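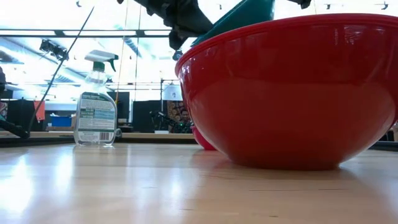 Section 3. Setting Up the Ernum Bread Proofing Cabinet

3.1 Before first use

Remove the cabinet from the carton and take out the foam blocks above and below the shelf. Wipe the inside walls with a damp cloth. Do not use bleach or abrasive pads on the door seal.

Place the cabinet on a level surface with at least 3 inches of clearance on each side. The vents on the rear panel must stay open during operation.

CAUTION: Do not place the cabinet on a cooktop or next to an oven. Heat from outside the cabinet causes false readings at the sensor.

3.2 Filling the water tray

1. Slide the tray out from under the shelf.
2. Add 20 fluid ounces of distilled water. The level should reach the lower line.
3. Slide the tray back until it clicks.
4. Close the door and press FILL CHECK. A steady light means the tray is seated.

Note: Tap water can be used, but the tray will need descaling more often. See Section 6.

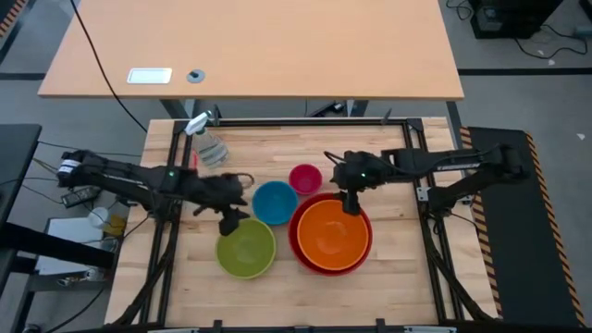
3.3 Choosing a bowl

Dough roughly doubles in volume during the first rise. Use a bowl with at least twice the capacity of the dough ball. A bowl that is too wide lets the dough spread and makes the rise hard to judge.

Plastic, glass and stainless steel bowls are all suitable. Plastic warms slowly, so allow extra time if the bowl has been stored in a cold room. Check that plastic bowls are rated for food contact.

The bowl must clear the top of the cabinet by one finger width. Do not remove the shelf to make room for a taller bowl.
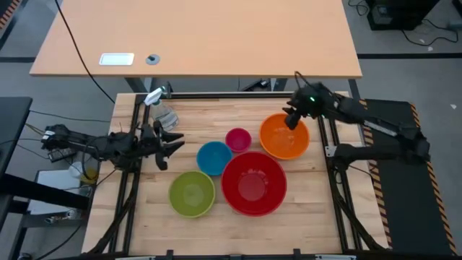 3.4 Setting temperature and time

1. Press MODE until PROOF shows on the display.
2. Use the arrow keys to set the temperature. The factory setting is 78°F.
3. Press TIME and enter the rise time in minutes. The longest single period is 216 minutes.
4. Press START. Preheating takes 17 minutes from room temperature.
5. When the tone sounds, place the covered bowl on the center of the shelf.

Note: Opening the door pauses the timer. It restarts when the door is closed.

If the display shows E3, the sensor is disconnected. Press STOP, unplug the cabinet and contact Flasano Service. 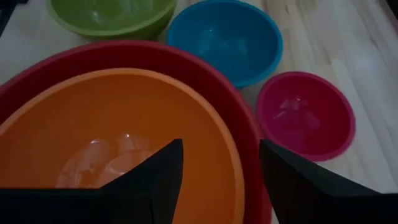

3.5 After each use

Press STOP and unplug the cabinet. Leave the door open until the shelf is cool. Empty the water tray and dry it with a soft cloth. Wash bowls separately and let them dry fully before stacking; trapped moisture can leave an odor in plastic.

Store the power cord in the rear clip. Do not wrap it around the cabinet.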